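Cómo grabar demostraciones para entrenar un brazo de sobremesa

Guía de trabajo del proyecto Dedden
Actualizado: 2022-11-24

Esta página explica cómo grabamos en Olside los episodios con los que se entrena la política de manipulación. Se da por hecho que el brazo está calibrado y que el operador ya ha practicado con la teleoperación. La instalación del software está en otra página.

Antes de empezar

Un episodio es una sola tarea, desde la postura inicial hasta que la pinza suelta el objeto y se retira. Cada tarea necesita 300 episodios válidos. Con menos, el modelo aprende la trayectoria pero falla en cuanto el objeto cambia de sitio. En la primera tanda, la de julio, llegamos a 727 episodios entre todas las tareas y hubo que repetir bastantes por instrucciones mal escritas.

Escriba la instrucción antes de grabar, en una frase corta con verbo, objeto y destino: «pon el plátano en el plato gris». No cambie la redacción a mitad de la serie.

Paso 1. Fijar la cámara

Apriete los tornillos del soporte y guarde una imagen de referencia. Al volver de cada pausa, compárela con la vista actual. Si la cámara se ha movido, cierre la serie y abra otra con un número nuevo.

Paso 2. Colocar los objetos

Mezcle objetos de la tarea con otros que no intervienen. Combine formas fáciles de agarrar con otras que obliguen a girar la muñeca, y deje algún objeto dentro o encima de otro. Las piezas translúcidas son útiles – el modelo las confunde a menudo con el fondo – y conviene que salgan en buena parte de los episodios.

Cambie la disposición cada 10 episodios. Mueva también los objetos que no se van a tocar.

Paso 3. Revisar la postura inicial

Lleve el brazo al lado izquierdo de la mesa, con la pinza abierta y orientada hacia el tablero. En la disposición siguiente, el tubo rojo está cruzado sobre el plato gris y la fruta roja, dentro del cuenco azul; el cuenco ovalado verde está vacío y puede servir de destino.
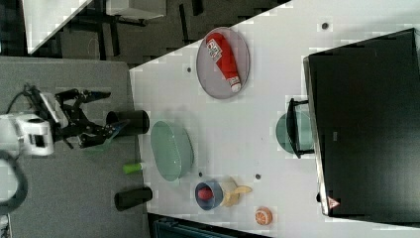

Paso 4. Grabar

Inicie la grabación, espere un segundo y mueva el brazo a velocidad constante. Acérquese al objeto, cierre la pinza, levante y deposite. Si el agarre falla, puede corregir una vez sin cortar. A la segunda, descarte el episodio.

Duración normal: unos 7 segundos para objetos sueltos, algo más cuando hay que sacar algo de un cuenco.

Paso 5. Etiquetar y subir

Marque cada episodio como válido, corregido o descartado. No borre los descartados: el equipo de Warnby los usa para entrenar el detector de fallos. Después ejecute el validador Rondonuwu, que comprueba que los vídeos y las posiciones articulares tengan la misma duración, y suba la carpeta completa al servidor.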